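How to Clean Tables Between Sittings in a Small Cafe

A table can look clean and still be sticky at the next sitting. Most of the time the cleaner was wiped off too soon, or one cloth did the whole room. The steps below are the ones we teach new staff at Pilero, and they work the same in a canteen or a church hall.

Before you start

Mix fresh cleaner each morning. Use the amount on the product label and cold tap water, and put the month on the bottle with a marker. Old solution goes down the sink at closing. 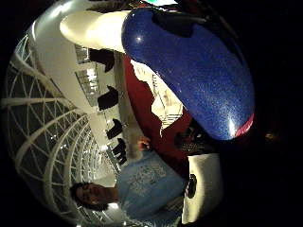
Cloths matter more than the cleaner. Keep 4 folded cloths on the cart and fold each one into quarters, which gives you several clean faces before it goes in the wash bag. Store them away from the bottles so they stay dry. Buy bottles in a color you can pick out from across the room, and a glossy blue like the one here is easy to find on a dark red surface. Check the sprayer over the sink before the doors open.

Wiping the table

1. Clear plates, crumbs and paper first. Spraying onto crumbs makes paste.

2. Spray the cloth for a light clean. Spray the table only for spills, and keep the nozzle low and pointed away from guests. 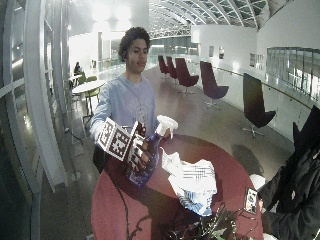

3. Start at the far side and pull the cloth toward you in overlapping strips. On a round table, do the rim last, in one full turn.

4. Leave the surface damp for as long as the label says. People skip this step more than any other - it feels like standing still.

5. Dry with a second cloth, then run your palm over the top. If it drags, rinse with plain water and dry again.

Chair backs and table edges get the same treatment at closing. Fabric seats should be brushed or vacuumed, never sprayed with table cleaner.

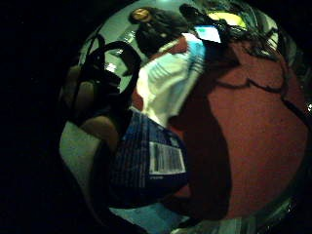
Fraser Dow wrote in to say that step 5 fixed his sticky tables, and that he had been mixing the cleaner at double strength for most of the winter. He now rinses every top with plain water once a week, after the last sitting.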